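Augustina Mensah
2/13/23

1/ Sat in on my nephew's robotics club again. They're on the simulation part of the Gyamfi project now, and I have opinions, so mute me if you need to.

2/ The assignment: get a two-armed robot to sort small parts into bins, all on a screen. They don't get near hardware until April, and only if the Prekach room is free, which I'll believe when I see the key.

3/ The team is calling their program Plinero. It is 1,771 lines long. I asked which lines they wrote themselves and got a very long look at the carpet.

4/ The headline number is 31 failed runs out of 200. Sounds decent. Then I asked what counts as a failure and it's "the part isn't in a bin when the timer stops." Any bin. Wrong color bin? Success!

5/ Kobina Ackah runs the club and to his credit he winced at that. He's making them redo the scoring before they touch anything else. Good. Should have been week one, but good.

6/ My other gripe is that everything in there is so clean. Plain brown table, perfect light, one part at a time. My kitchen table has never looked like that and neither has any workbench I ever got paid to stand at.

7/ Kobina says you start easy and add mess later. Fine. I've heard "later" from people selling software for most of my working life — it tends to come with a second invoice.

8/ Things I did like: the kids argue about the grip like it matters. One girl spent the whole session on how far the fingers should close and would not be rushed. I'd hire her.

9/ Where they'd got to by the time I left. Right arm has the yellow part just off the table, next to the teal bin, both bins still empty. Left arm is holding nothing. I asked what the left one is for and the answer was "phase two."

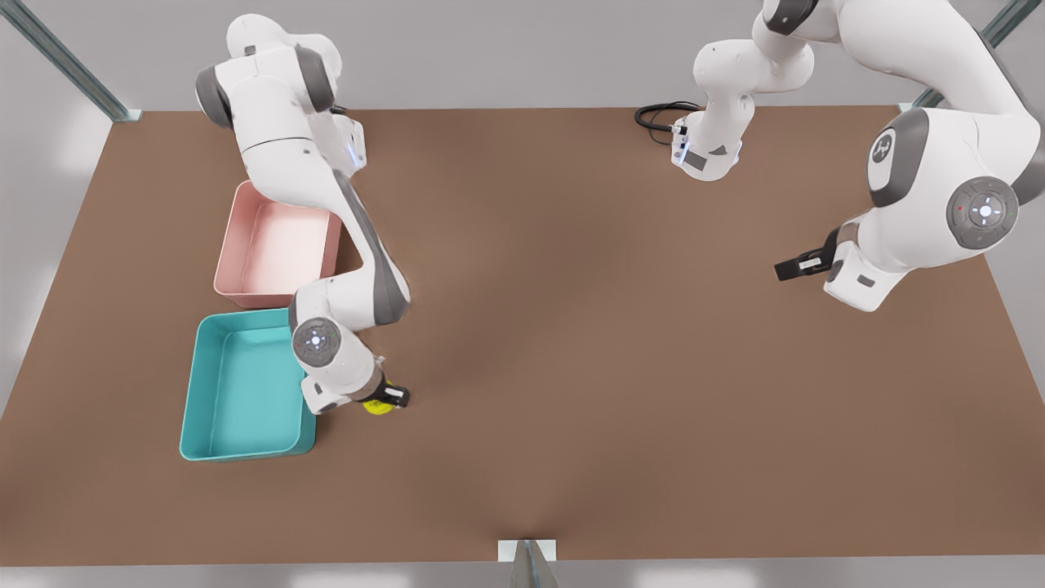
10/ Next up is the Fekuvik regional, where they have to explain their numbers to strangers. I told them to bring the new failure count even if it's ugly. They did not look thrilled. Will report back.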